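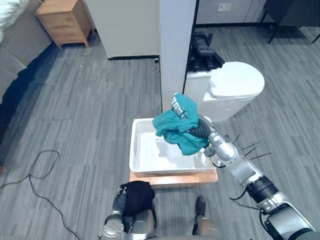 로봇 집안일 연구실에 다녀왔어요!

안녕, 친구들! 저는 어린이 과학 글을 쓰는 이모예요. 지난 5월에 정말 신나는 곳에 다녀왔거든요. 이름은 '플리트게이트(Fliltgate) 로봇 연구실'이고, 일 년에 딱 한 번 문을 활짝 열어서 누구나 구경할 수 있게 해 줘요. 그날 하루 동안 387명이나 왔대요. 저는 아침 일찍 가서 줄을 섰는데도 앞에 벌써 초등학생 친구들이 바글바글했어요.

로봇이라고 하면 뭐가 떠올라요? 하늘을 나는 로봇? 자동차를 조립하는 커다란 로봇? 저도 그런 걸 기대하고 갔는데, 이 연구실 로봇이 배우는 일은 바로 '빨래 정리'였어요. 수건을 집고, 옮기고, 바구니나 대야에 담는 일이요. 제 옆에 있던 꼬마 친구가 "에이, 그건 나도 하는데!" 하고 외쳐서 다들 웃었답니다.

그런데 로봇한테는 이게 엄청나게 어려운 숙제래요. 왜 그런지 지금부터 이야기해 줄게요.

천은 왜 어려울까요?

우리를 안내해 준 사람은 오라시우 하말류(Horácio Ramalho) 선생님이었어요. 포르투갈 말을 쓰는 나라에서 왔는데 한국말을 어찌나 잘하시던지! 선생님이 먼저 나무 블록 하나와 손수건 한 장을 꺼내서 우리에게 물었어요. "둘 중에 어느 쪽이 로봇에게 더 쉬울까요?"

답은 나무 블록이에요. 블록은 던져도, 굴려도, 뒤집어도 늘 블록 모양이잖아요. 로봇이 모양을 한 번 배워 두면 다음에도 써먹을 수 있어요. 손수건은 달라요. 바닥에 툭 떨어뜨려 보세요. 그리고 다시 집어서 또 떨어뜨려 보세요. 두 번 모양이 똑같던가요? 아마 아닐 거예요. 접힌 곳도 다르고 주름도 다르고, 귀퉁이가 어디 숨었는지도 매번 달라요.

이렇게 힘을 주면 모양이 쉽게 바뀌는 물건을 과학자들은 '변형 물체'라고 불러요. 천, 끈, 밀가루 반죽, 비닐봉지 같은 것들이 모두 여기에 들어가요. 말은 어려워 보여도 뜻은 간단하죠? '흐물흐물 친구들'이라고 기억해도 돼요.

연습하는 방은 어떻게 생겼을까요?

저는 번쩍번쩍한 실험실일 줄 알았거든요. 그런데 연습실 문을 열었더니 회색 카펫이 깔려 있고, 벽 쪽에는 서랍 달린 나무 협탁도 있었어요. 꼭 누군가의 집에 놀러 간 기분이었어요! 이 방의 이름은 '칼데이라(Caldeira) 방'이래요.

하말류 선생님은 이렇게 말했어요. "집안일을 배우려면 집처럼 생긴 곳에서 배워야지요." 맞는 말이에요. 수영을 배우려면 물에 들어가야 하는 것처럼요. 집에는 기둥도 있고, 서랍도 있고, 책상 다리도 있어요. 로봇은 그런 것들에 쿵 부딪히지 않으면서 일하는 법도 같이 익혀야 해요.

로봇은 한쪽 손으로 청록색 천을 꼭 쥐고 하얀 네모 대야 위로 들어 올리고 있었어요. 반대쪽 손에는 검은 천이 뭉쳐 있었고요. 청록색 천은 손과 손목 둘레로 축 늘어졌는데, 한쪽이 대야 테두리에 슬쩍 걸쳐 있더라고요. 저는 속으로 '아이고, 걸렸네!' 하면서 손에 땀을 쥐었어요. 여러분도 빨래를 옮기다가 양말이 바구니에 걸린 적 있죠?

로봇은 어떻게 보고, 어떻게 잡을까요?

로봇이 물건을 집으려면 세 가지를 해야 해요. 선생님이 칠판에 3이라고 크게 쓰고 하나씩 설명해 주었어요.

첫 번째는 보기예요. 카메라가 로봇의 눈이 되어 줘요. 머리 쪽에 있는 눈은 방을 넓게 보고, 손목 쪽에 있는 눈은 손가락 바로 앞을 가까이서 봐요. 우리가 바늘에 실을 꿸 때 얼굴을 바짝 갖다 대는 것과 비슷하죠. 손목에 눈이 있으면 손이 가는 곳마다 눈도 따라가니까 얼마나 편할까요? (저는 냉장고 밑으로 굴러간 구슬을 찾을 때마다 손에 눈이 있으면 좋겠다고 생각해요.)

두 번째는 생각하기예요. 컴퓨터가 카메라로 본 것을 살펴보고 '여기가 천이구나, 저기를 잡으면 되겠다' 하고 정해요. 천이 가구 위에 구겨져 있으면 어디까지가 천이고 어디부터가 가구인지 가려내야 해요. 색깔이 비슷하거나 그림자가 지면 훨씬 헷갈린대요.

세 번째는 움직이기예요. 팔을 뻗고, 손목을 돌리고, 손가락을 오므려요. 우리 팔에 어깨와 팔꿈치와 손목이 있듯이 로봇 팔에도 꺾이는 자리가 여러 군데 있어요. 그 자리를 '관절'이라고 해요. 관절 안에서는 작은 모터가 돌면서 팔을 움직여 줘요.

손가락을 자세히 볼까요?

제가 제일 오래 구경한 건 손이었어요. 거울처럼 반짝반짝한 은색 마디가 있고, 끝은 까맣고 동글동글해요. 어떤 친구는 까만 콩 같다고 했고, 저는 초콜릿을 콕 찍은 과자가 생각났어요. 배가 고팠나 봐요!

손가락 끝이 뾰족하면 어떻게 될까요? 천에 구멍이 나거나 올이 풀릴 수도 있겠죠. 그래서 천을 만지는 손은 끝이 둥근 편이 좋다고 해요. 너무 세게 쥐어도 안 되고, 너무 살살 쥐면 스르르 빠져 버려요. 여러분이 두부를 젓가락으로 집을 때를 떠올리면 딱 맞아요.

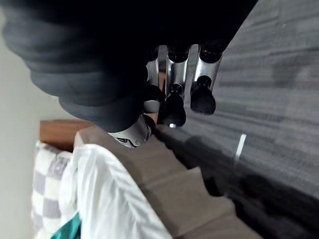 로봇도 연습을 많이 해야 해요

한 친구가 손을 번쩍 들고 물었어요. "선생님, 로봇은 한 번 가르쳐 주면 다 아는 거 아니에요?" 아니래요! 이 연구실에서는 천 집기 연습만 170번 넘게 했대요. 연습할 때마다 천을 놓는 모양도 바꾸고 자리도 바꾸고요. 가구 위에 걸쳐 놓기도 하고, 바닥에 두기도 하고, 대야에 넣기도 해요.

연습한 내용은 '논덴(Nonden)'이라는 기록장에 차곡차곡 모아요. 진짜 종이 공책은 아니고 컴퓨터 속 기록장이에요. 잘한 것도 적고 놓친 것도 적어요. 놓친 기록도 버리지 않는다는 게 저는 참 좋았어요. 어디서 미끄러졌는지 알아야 다음에 다르게 잡아 볼 수 있잖아요. 저는 어릴 때 틀린 받아쓰기 시험지를 서랍에 숨겼는데 말이에요.

집에서 해 보는 '로봇 손 놀이'

연구실에서 친구들과 해 본 놀이를 알려 줄게요. 이름은 '플레르논(Flernon) 놀이'예요. 준비물은 수건 한 장, 세숫대야 하나, 그리고 두꺼운 장갑 한 켤레!

1. 수건을 바닥에 아무렇게나 떨어뜨려요.
2. 장갑을 끼고 엄지와 검지, 가운뎃손가락만 써서 수건을 집어요.
3. 수건이 테두리에 걸리지 않게 대야에 쏙 넣어요.
4. 이번에는 한쪽 눈을 감고 다시 해 봐요. 계단이나 모서리가 없는 넓은 곳에서 해야 해요.

열두 살짜리 언니 한 명이 아주 잘했는데, 비결을 물었더니 수건 한가운데를 잡는다고 했어요. 귀퉁이를 잡으면 길게 늘어져서 자꾸 걸린대요. 여러분은 어디를 잡을 때 제일 잘되는지 한번 찾아보세요.

새로 배운 낱말

변형 물체: 힘을 주면 모양이 쉽게 바뀌는 물건이에요.
관절: 팔이나 손가락에서 꺾이는 자리예요.
모터: 전기로 돌아가면서 로봇을 움직여 주는 장치예요.

다음 공개일은 내년 5월이래요. 저는 또 갈 거예요! 그때는 양말 짝 맞추기를 보여 달라고 졸라 볼 생각이에요.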